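Wanted: people who will carry laundry across a room, repeatedly, for money

Dastham is looking for 15 adults to spend a morning with us doing the least glamorous job in the house. We want to know how people gather, carry, sort and fold a load of washing when left to their own habits, and we are prepared to pay for the privilege of finding out.

You need no experience beyond having owned clothes. If you fold fitted sheets properly, please apply, but be aware that the rest of the group may resent you.

What the morning involves

You come to our ground-floor room on Bach Street. We give you one mixed load, clean, and a basket to put it in. You pick the clothes up from wherever we have left them (the floor, a chair, the back of a door, all the traditional places), carry them over, sort them however you like and put them away in a chest of drawers. Then you have coffee and do it again with a different load. There is a short chat at the end in which Ghassan Rawashdeh asks why you balled the socks, and you are free to say you don't know.

The basket is the cream plastic kind with little rectangular holes in the sides, a brown rope-look trim on the rim and a white handle at each end. The product sticker is still lying in the bottom. It holds a decent family load if you press down on the towels.

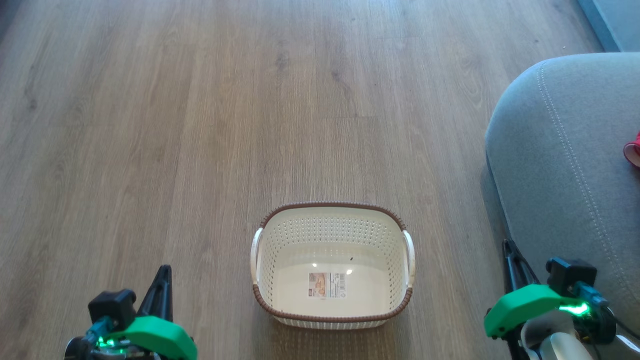 Who we'd like to hear from

- Anyone over 18 who can lift a full basket and bend to the floor without regretting it
- People who do most of the laundry at home
- People who do almost none of it, and whose households would describe this differently
- Left-handers, who were badly outnumbered in our September group

Flatmates and couples may apply together but will be given separate loads. We learned that one the hard way.

Pay and practical things

You get $88 for the morning, paid the same day, plus bus fare. Wear flat shoes, as the floor is wood-grain laminate and we would like you to stay upright on it. Bring reading glasses if you are the sort of person who checks care labels.

To apply, write to Frida Kjærgaard at the Dastham front desk by 20 February 2025. Tell us who does the laundry where you live and what happens to the odd socks. A few lines will do. Jocelyn Maglaya reads every reply and prefers the short ones.

100 shares | 15 comments

More calls and openings
Dish dryers and drip-dry loyalists: join our kitchen group
Part-time stockroom assistant, Galtero
Pack a suitcase for Skistumon (no travel involved)
Weekend receptionist, Dastham front desk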